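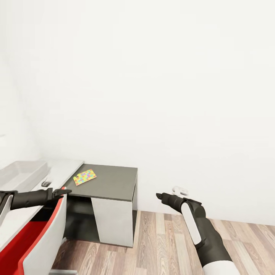 Does the planner have to be re-inspected after a change to the control software only?
Re-inspection is required whenever the change affects joint limits, gripper commands or timing. All other changes need only a log entry.

Two-Arm Control Software, Simulation Checklist
Build: Drastley 3,742
Inspector: Konrad Kofler
Reviewer: Valentin Leitner
Date: 12/6/19

1. Joint limits loaded for both arms: PASS
2. Software stop reachable from the operator screen: PASS
3. Gripper state reported correctly: PASS WITH COMMENT
Comment: The open signal reached the log 106 ms after the command. The delay is within the limit but should be tracked.
4. Collision model matches the simulated furniture: FAIL
Comment: The chair back is missing from the planner's map. Correct before the next build. 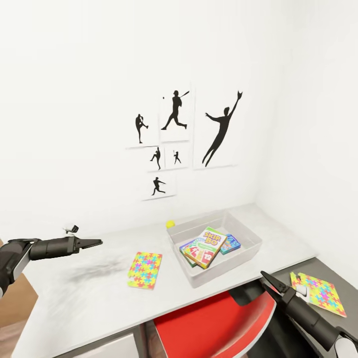 Desk station, both arms over the work area, bin with card games on the desk.

5. Planner rejects paths through walls: PASS
6. Object labels stable between updates: OPEN
Comment: Repeat with Brirkuren filter settings.
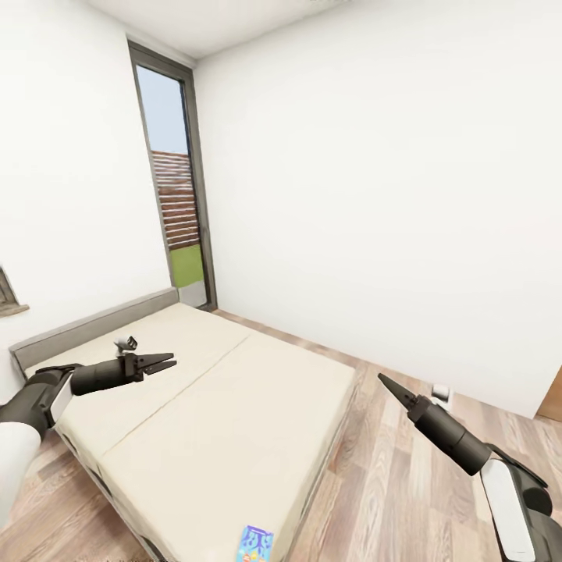
Clearance checks in the Hudis module use a single height for each piece of furniture. This is acceptable for flat surfaces but must be reviewed wherever a raised part adjoins a lower one. The bed is such a case, as its padded headboard runs along the wall beside the mattress. Separate heights shall be entered for each, and item 4 shall be repeated for the bedroom station.

Release status: HOLD pending items 4 and 6.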